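Workplace Organization, Unit 3 | Chapter Openers
Reading time: 6 min

Chapter 7
The Shared Table

Every office has one surface that belongs to all of its people and is therefore looked after by none of them. It is usually white, it is usually near an outlet, and it was usually bought for meetings. The meetings moved elsewhere long ago. The table stayed, and things began to land on it.

In the earlier chapters we dealt with spaces that have an owner. A desk drawer, however shameful, has somebody's name on it, and when you ask that person to sort it out, he or she will at least look guilty. Chapter 6 ended with the supply closet, where the owner is a job title and the guilt is a little weaker. With the shared table we arrive at a harder case. There is no one to look guilty. You may ask an entire department who left the cardboard there, and you will get an entire department of thoughtful faces.

Students tend to expect this chapter to be the easy one. A table is flat. It has no compartments, no lid, no back corner where the adapters go to die. Everything on it can be seen from a chair. Surely you could clear it in the time it takes to drink a cup of coffee, and surely you could, but then you would have to put the cup somewhere.

We will work through most of the chapter with one company, Hultemberg, a firm of 51 people that sells replacement parts for commercial ovens. When Lærke Hjaltested took over the running of its second floor one February, she inherited four shared tables and a binder labeled "Table Policy." The binder held a single page, and the page said that tables should be kept tidy. She has since told several audiences that she kept the page and found a better use for the binder.

Her first step was to do nothing at all, which she recommends to beginners. For two weeks she walked past the tables at nine in the morning and again at four, and wrote down what kinds of things were on them. She did not move a pen. She wanted to know what the tables were being used for, as opposed to what the binder hoped they were being used for. Drinks came first, to the surprise of no one who has ever worked in a building. Packaging came second. Writing tools came third, followed by paper and by small electrical objects with cables.

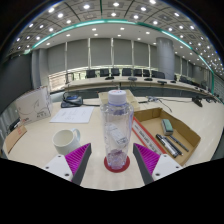 Figure 7.1 A white tabletop in use: water bottle on its red coaster, mug, paper, boxes, and an open cardboard tray holding an eraser and writing tools.

Look at the tray before you look at anything else. It is only brown cardboard with low walls, and it would not win a prize from the people who sell acrylic organizers. It does, however, hold a whiteboard eraser and a few things to write with, and those are objects that make sense together. In this book we call such a container a *corral*. A corral has two features: its walls are low enough that you can see inside without getting up, and its contents share a purpose you could explain to a visitor. A box that fails the second test is called a *pile with sides*, and we will meet many of those in Section 7.3.

The coaster deserves a moment too. A coaster is the smallest piece of furniture in any office, and it does a job that signs cannot. It says where a bottle goes. Hjaltested tried a sign first. It asked people to kindly keep their drinks to one side of the table, and within a few days it had a mug standing on it. She replaced it with a set of coasters from a supplier called Jarex, and the drinks moved to the coasters as though they had thought of it themselves. The mug in Figure 7.1 has no such help, and so it stands wherever a mug may stand, which on a table this size is practically anywhere.

Then there is the cardboard. Boxes present a special problem on shared surfaces, and it has less to do with their size than with their dignity. A box looks official. It may contain something. Most of us will throw out a stranger's napkin without a second thought, yet we will work around a stranger's box for months, lifting our elbows over it like people being polite to a sleeping dog. Baldur Østergaard, who advises warehouses and has strong feelings on the subject, calls this the *benefit of the box*. During one visit to a client he put an empty carton on a lunch table on a Sunday, when the building was quiet, and came back to find it still there after 98 days. Someone had dusted it.

Østergaard's remedy is blunt. Any box on a shared table gets opened, by whoever happens to be standing closest, and is then either put to work or flattened. Hjaltested thinks this is rude and has said so to his face. She prefers a slip of paper with a deadline. Their disagreement takes up most of Section 7.4, and we have tried to be fair to both of them, although the reader may guess from the state of our own office which one we ought to have listened to.

Loose paper and cables we leave for the second half of the chapter. Both look simple. A single sheet lying flat could be a document in progress, or it could be the instructions for something thrown away last spring, and from across the room the two are identical. A cable raises a different question, which is whether pulling it will switch off something that matters to someone on another floor. Please do not find out by experiment. One of the authors once did, and the Ferker account has never been quite as warm since.

A word about cost, for readers who will have to defend a budget. Hultemberg's first attempt at fixing its tables was a matching storage system from Kjærgaard, in pale gray, for which it paid nearly 2000 dollars. The system was handsome. It stood on the tables, took up a third of each one, and was soon being used to keep boxes on. The second attempt used coasters, a marker and some trays cut down from delivery cartons. You will be asked to compare the two in the case study, and you should resist the urge to gloat.

Before you start Section 7.1, find a shared table near you and write down the kinds of things on it, once in the morning and once late in the day. Leave everything where it is, including anything of yours. Bring the list to class.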